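# Asking for information about a detention centre: how I write my requests

*Last tidied up: Jul 1, 2020*

I've been sending freedom of information requests about the Stondholm immigration removal centre for a good while now, and people in our group in Flilcombe keep asking me for "the template". There isn't really one (sorry!), but there is a way of going about it, and I've finally sat down to type it out. This is for the UK, and mostly for England. Scotland has its own Act and its own commissioner, so check the rules there if that's where your request is headed.

I'm not a lawyer. I'm someone with a laptop and a large folder of polite refusals.

## Before you write anything

Have a proper look for what's already out there. Inspection reports are published, so are the reports from independent monitoring boards, and parliamentary written questions are searchable. My very first request asked for something that was sitting in an appendix the whole time, and the reply was one line long with a link in it. Mortifying, but at least it was quick.

While you're reading, jot down the words they use. If the reports say "healthcare complaints" and you ask for "medical grievances", somebody can tell you they don't hold any. Same goes for job titles and the names of forms. Copy their language, even when it's ugly.

Then work out who holds the stuff. With detention this is the fiddly bit. The centre may be run by a private contractor (at Stondholm it's Trolluvitz), with healthcare commissioned by a different public body and perhaps delivered by another company again. A private company generally isn't covered by the Act itself, but information it holds on behalf of a public authority can be. So you write to the authority, and you say so:

> Please include information held on your behalf by your contractors.

I put that line in every single one. If you can't work out which authority to ask, ask the likeliest one and add a sentence requesting help with where to redirect it. They have a duty to give reasonable advice and assistance, and most of the information teams I've dealt with have been perfectly nice about it.

## Writing the request

It has to be in writing, with your real name and an address for the reply. Email is fine. You don't have to say why you want the information and I never do.

Keep it short! I used to write a page and a half of background about how worried we all were, and then bury the question in the last paragraph. Now the whole thing fits on a phone screen. Something like this:

> Dear Sir or Madam,
>
> Under the Freedom of Information Act 2000, please provide the following for the Stondholm removal centre, for the most recent full calendar year you hold:
>
> 1. The number of written complaints received about healthcare.
> 2. The number of those complaints that were upheld, partly upheld and not upheld.
>
> Please include information held on your behalf by your contractors. I would like the reply by email, as a spreadsheet if possible.
>
> If any part of this would exceed the cost limit, please tell me which part and how I could narrow it.

A few things I've learned to be careful about:

- **Ask for recorded information.** "Why are waiting times so long?" is a fair question but it's one for your MP. "Please send me any written policy on dental referrals" is a request they can go and look for.
- **Give a period.** Say from when to when. If you leave it open they'll either come back and ask or pick one for you.
- **Go easy on the personal detail.** With small numbers they may worry that individuals could be picked out, and you'll get "fewer than five" or nothing. Asking for a whole year instead of a single month (I once asked only for January, silly me) usually gets round it.
- **Don't send ten at once.** Requests from the same person on the same subject can be added together for the cost limit.

One more thing on that, and please take it seriously. FOI is the wrong route for somebody's own medical notes. If you're supporting a person who is or was detained, they want a subject access request, made by them or by someone with their written authority, and ideally with their solicitor knowing about it. Never put a detained person's name in an FOI request. Lots of requests end up on public websites and you can't pull them back.

## Keeping track

Make a note of the date you sent it. The authority should normally reply within twenty working days, and bank holidays don't count. You should get an acknowledgement with a reference number, which you'll want in the subject line of everything from then on.

I keep mine in a spreadsheet called Nouri (long story, it was the name of an old laptop) with the date sent, the date due, the reference and a column that just says "what I asked in plain English". That last column has saved me more times than I can tell you. Six months on, you really won't remember.
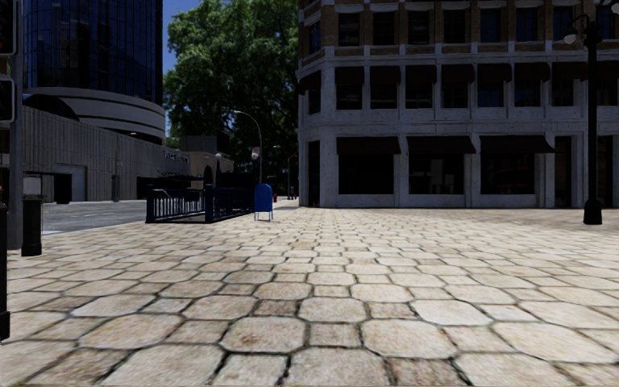
If the deadline goes by and you've heard nothing, send a short, friendly nudge with the reference number and the date you first wrote. Nine times out of ten, in my experience, that does it. Some exemptions let them take extra time to weigh up the public interest, but they have to write and tell you that's what they're doing.

## When they say no

Read the refusal twice. It should name the exemption they're relying on, and usually explain it. The ones I get most are cost, commercial interests and personal information.

For cost, narrow it. Drop a year, drop a question, or ask for totals only. For commercial interests, have a look at whether they've carried out the public interest test properly or just pasted in a paragraph. You can ask for an internal review, and I'd do it promptly (within forty working days is the usual expectation). Mine tend to be very plain:

> I am writing to request an internal review of your response. I do not accept that the exemption applies to question 2, which asks only for yearly totals. I also believe there is a strong public interest in knowing how healthcare complaints are handled.

If the review goes against you, the next stop is the Information Commissioner's Office. It's free to complain, there's a form on their website, and you'll need copies of everything, so don't delete any emails.

## When they say yes

Lovely! Now go slowly. The biggest reply I've had was a PDF of 284 pages, scanned sideways, and it took me most of a fortnight of evenings. Save the original somewhere you won't touch it and work from a copy. Check whether the figures count people or complaints, as one person may have made several. Look for footnotes.

And if something looks shocking, write back and ask what it means before you put it in a newsletter. I nearly shared a total that turned out to include every routine form handed in at reception. A two-line email sorted it.

If you've got a draft you'd like a second pair of eyes on, bring it along to the Flilcombe group or send it through the contact form. Please take out any names first.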